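4. Setting up the price index sheet

This section explains how to prepare the Satholm sheet for tracking consumer prices month by month. Please finish section 3 before you start.

1. Open the sheet and choose Base Month. For most users this is September.
2. Type the base value 400 in the first cell. Do not leave it empty.
3. Import your price list. One list can hold up to 2478 items.
4. Give each item a group, for example food, fuel, rent or clothing.

Note: Items without a group are counted under Other. This can make the monthly rate look higher than it is.
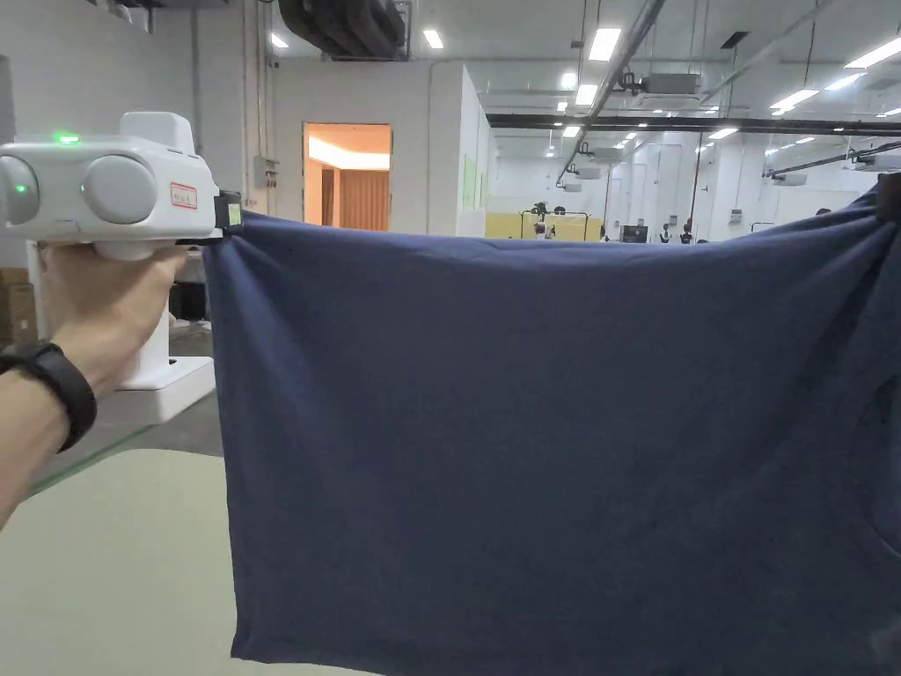 Group "Clothing": dark navy blue cotton garment.

5. Enter the weight of each group. The weights must add up to 100 percent – the sheet does not correct them for you.
6. Press Calculate. The monthly and yearly rates appear in the Results tab.

Caution: If you change the base month later, all the old rates are calculated again. Save a copy of the file first.

If you see message 594, a price is missing for one of the months. Fill in the price, then repeat step 6.

Section revised 2025-05-20 by Kedir Tekleab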